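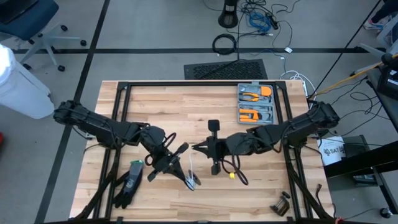

Maple-striped butcher-block work table with the two arms at either side.

Nerkau Workshop Building – interim report on flooring and moisture control
Prepared by Cosimo Piras
12/09/2019

1. Status

Phase 2 of the grant covers the replacement of the ground floor in the east hall and the control of rising damp along the north wall. Removal of the old floor is complete. The new subfloor is in place over the full area of the hall, and the finish boards are laid in the two southern bays. The northern bays are on hold until the slab meets the moisture limit set in the specification.

Spending is within the approved budget for this phase. One transfer between budget lines is requested in section 5.

2. Slab and damp readings

The slab was opened in three places to check the depth of the existing membrane. At two of them the membrane was intact. At the third, next to the old loading door, it had been cut for a drain and never sealed. The drain is no longer connected to anything and has been filled with grout.

Readings in the southern bays have been under the limit on every visit since the membrane was repaired. The northern bays are still above it near the wall, with the highest values in the corner behind the former boiler room. Druline, the drying contractor, has moved both dehumidifiers to that side and will log readings daily through September. Heating the hall to speed up the process was considered and rejected, as the boards already laid would shrink unevenly.

3. Flooring

Boards were delivered in two lots. The first lot was stored flat in the hall for the full conditioning period before laying. The second arrived with damaged wrapping, and Testa, the supplier, has agreed to replace 40 boards at no charge. The replacements will come from the same mill run so that the color matches.

The expansion gap along the walls was increased from the figure on the original drawings after the supplier reviewed the width of the hall. The skirting already ordered covers the wider gap. The floor was designed for point loads from benches and shelving, and the load check was repeated for the 600 mm joist spacing used in the southern bays. No change was needed.

4. North wall

Cement render was stripped to a height of 2000 mm and the brick left open to dry. Loose mortar was raked out and repointed in lime. The outside ground level was lowered by 300 mm along the length of the wall, and a gravel strip was put in against the brick. The downpipe at the northwest corner had been discharging at the foot of the wall – it now runs to the yard drain.

Salt marks have come up on the lower courses. They are being brushed off dry, and the wall will not be replastered during this phase.

5. Budget

The membrane repair and the extra dehumidifier time were not in the original estimate. Fetum, the groundworks contractor, finished under its quoted price, and the saving is enough to cover both. Approval is requested to move the balance of the groundworks line to the drying line. The contingency has not been touched.

6. Open items

– Drying logs for the northern bays, due from Druline at the end of the month.
– Delivery date for the replacement boards.
– Revised drawing showing the expansion gap and the filled drain.
– Written approval of the transfer in section 5.

Laying in the northern bays will start once two consecutive weekly readings are under the limit at all test points.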